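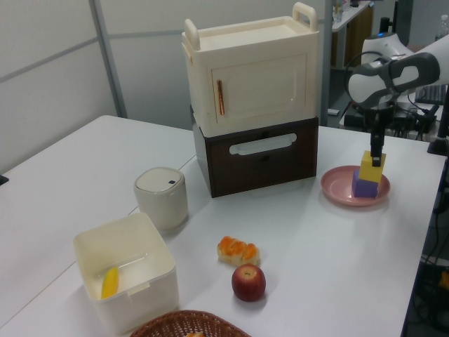
Hicham Shawky has moved house 317 miles to live in Waltdale, a town he describes as "mostly roundabout". He came for the choir.

"I'd heard them once, on a bad recording," he says. "They were flat. I thought, I could be flat with those people."

He sings bass, or stands with the basses. The December concert drew 200, a record, helped by the heating having failed at the cinema.

Does he miss Derholm? "I miss the bakery. The choir there made you audition." He passed, he adds, on the fourth go, and left the following week.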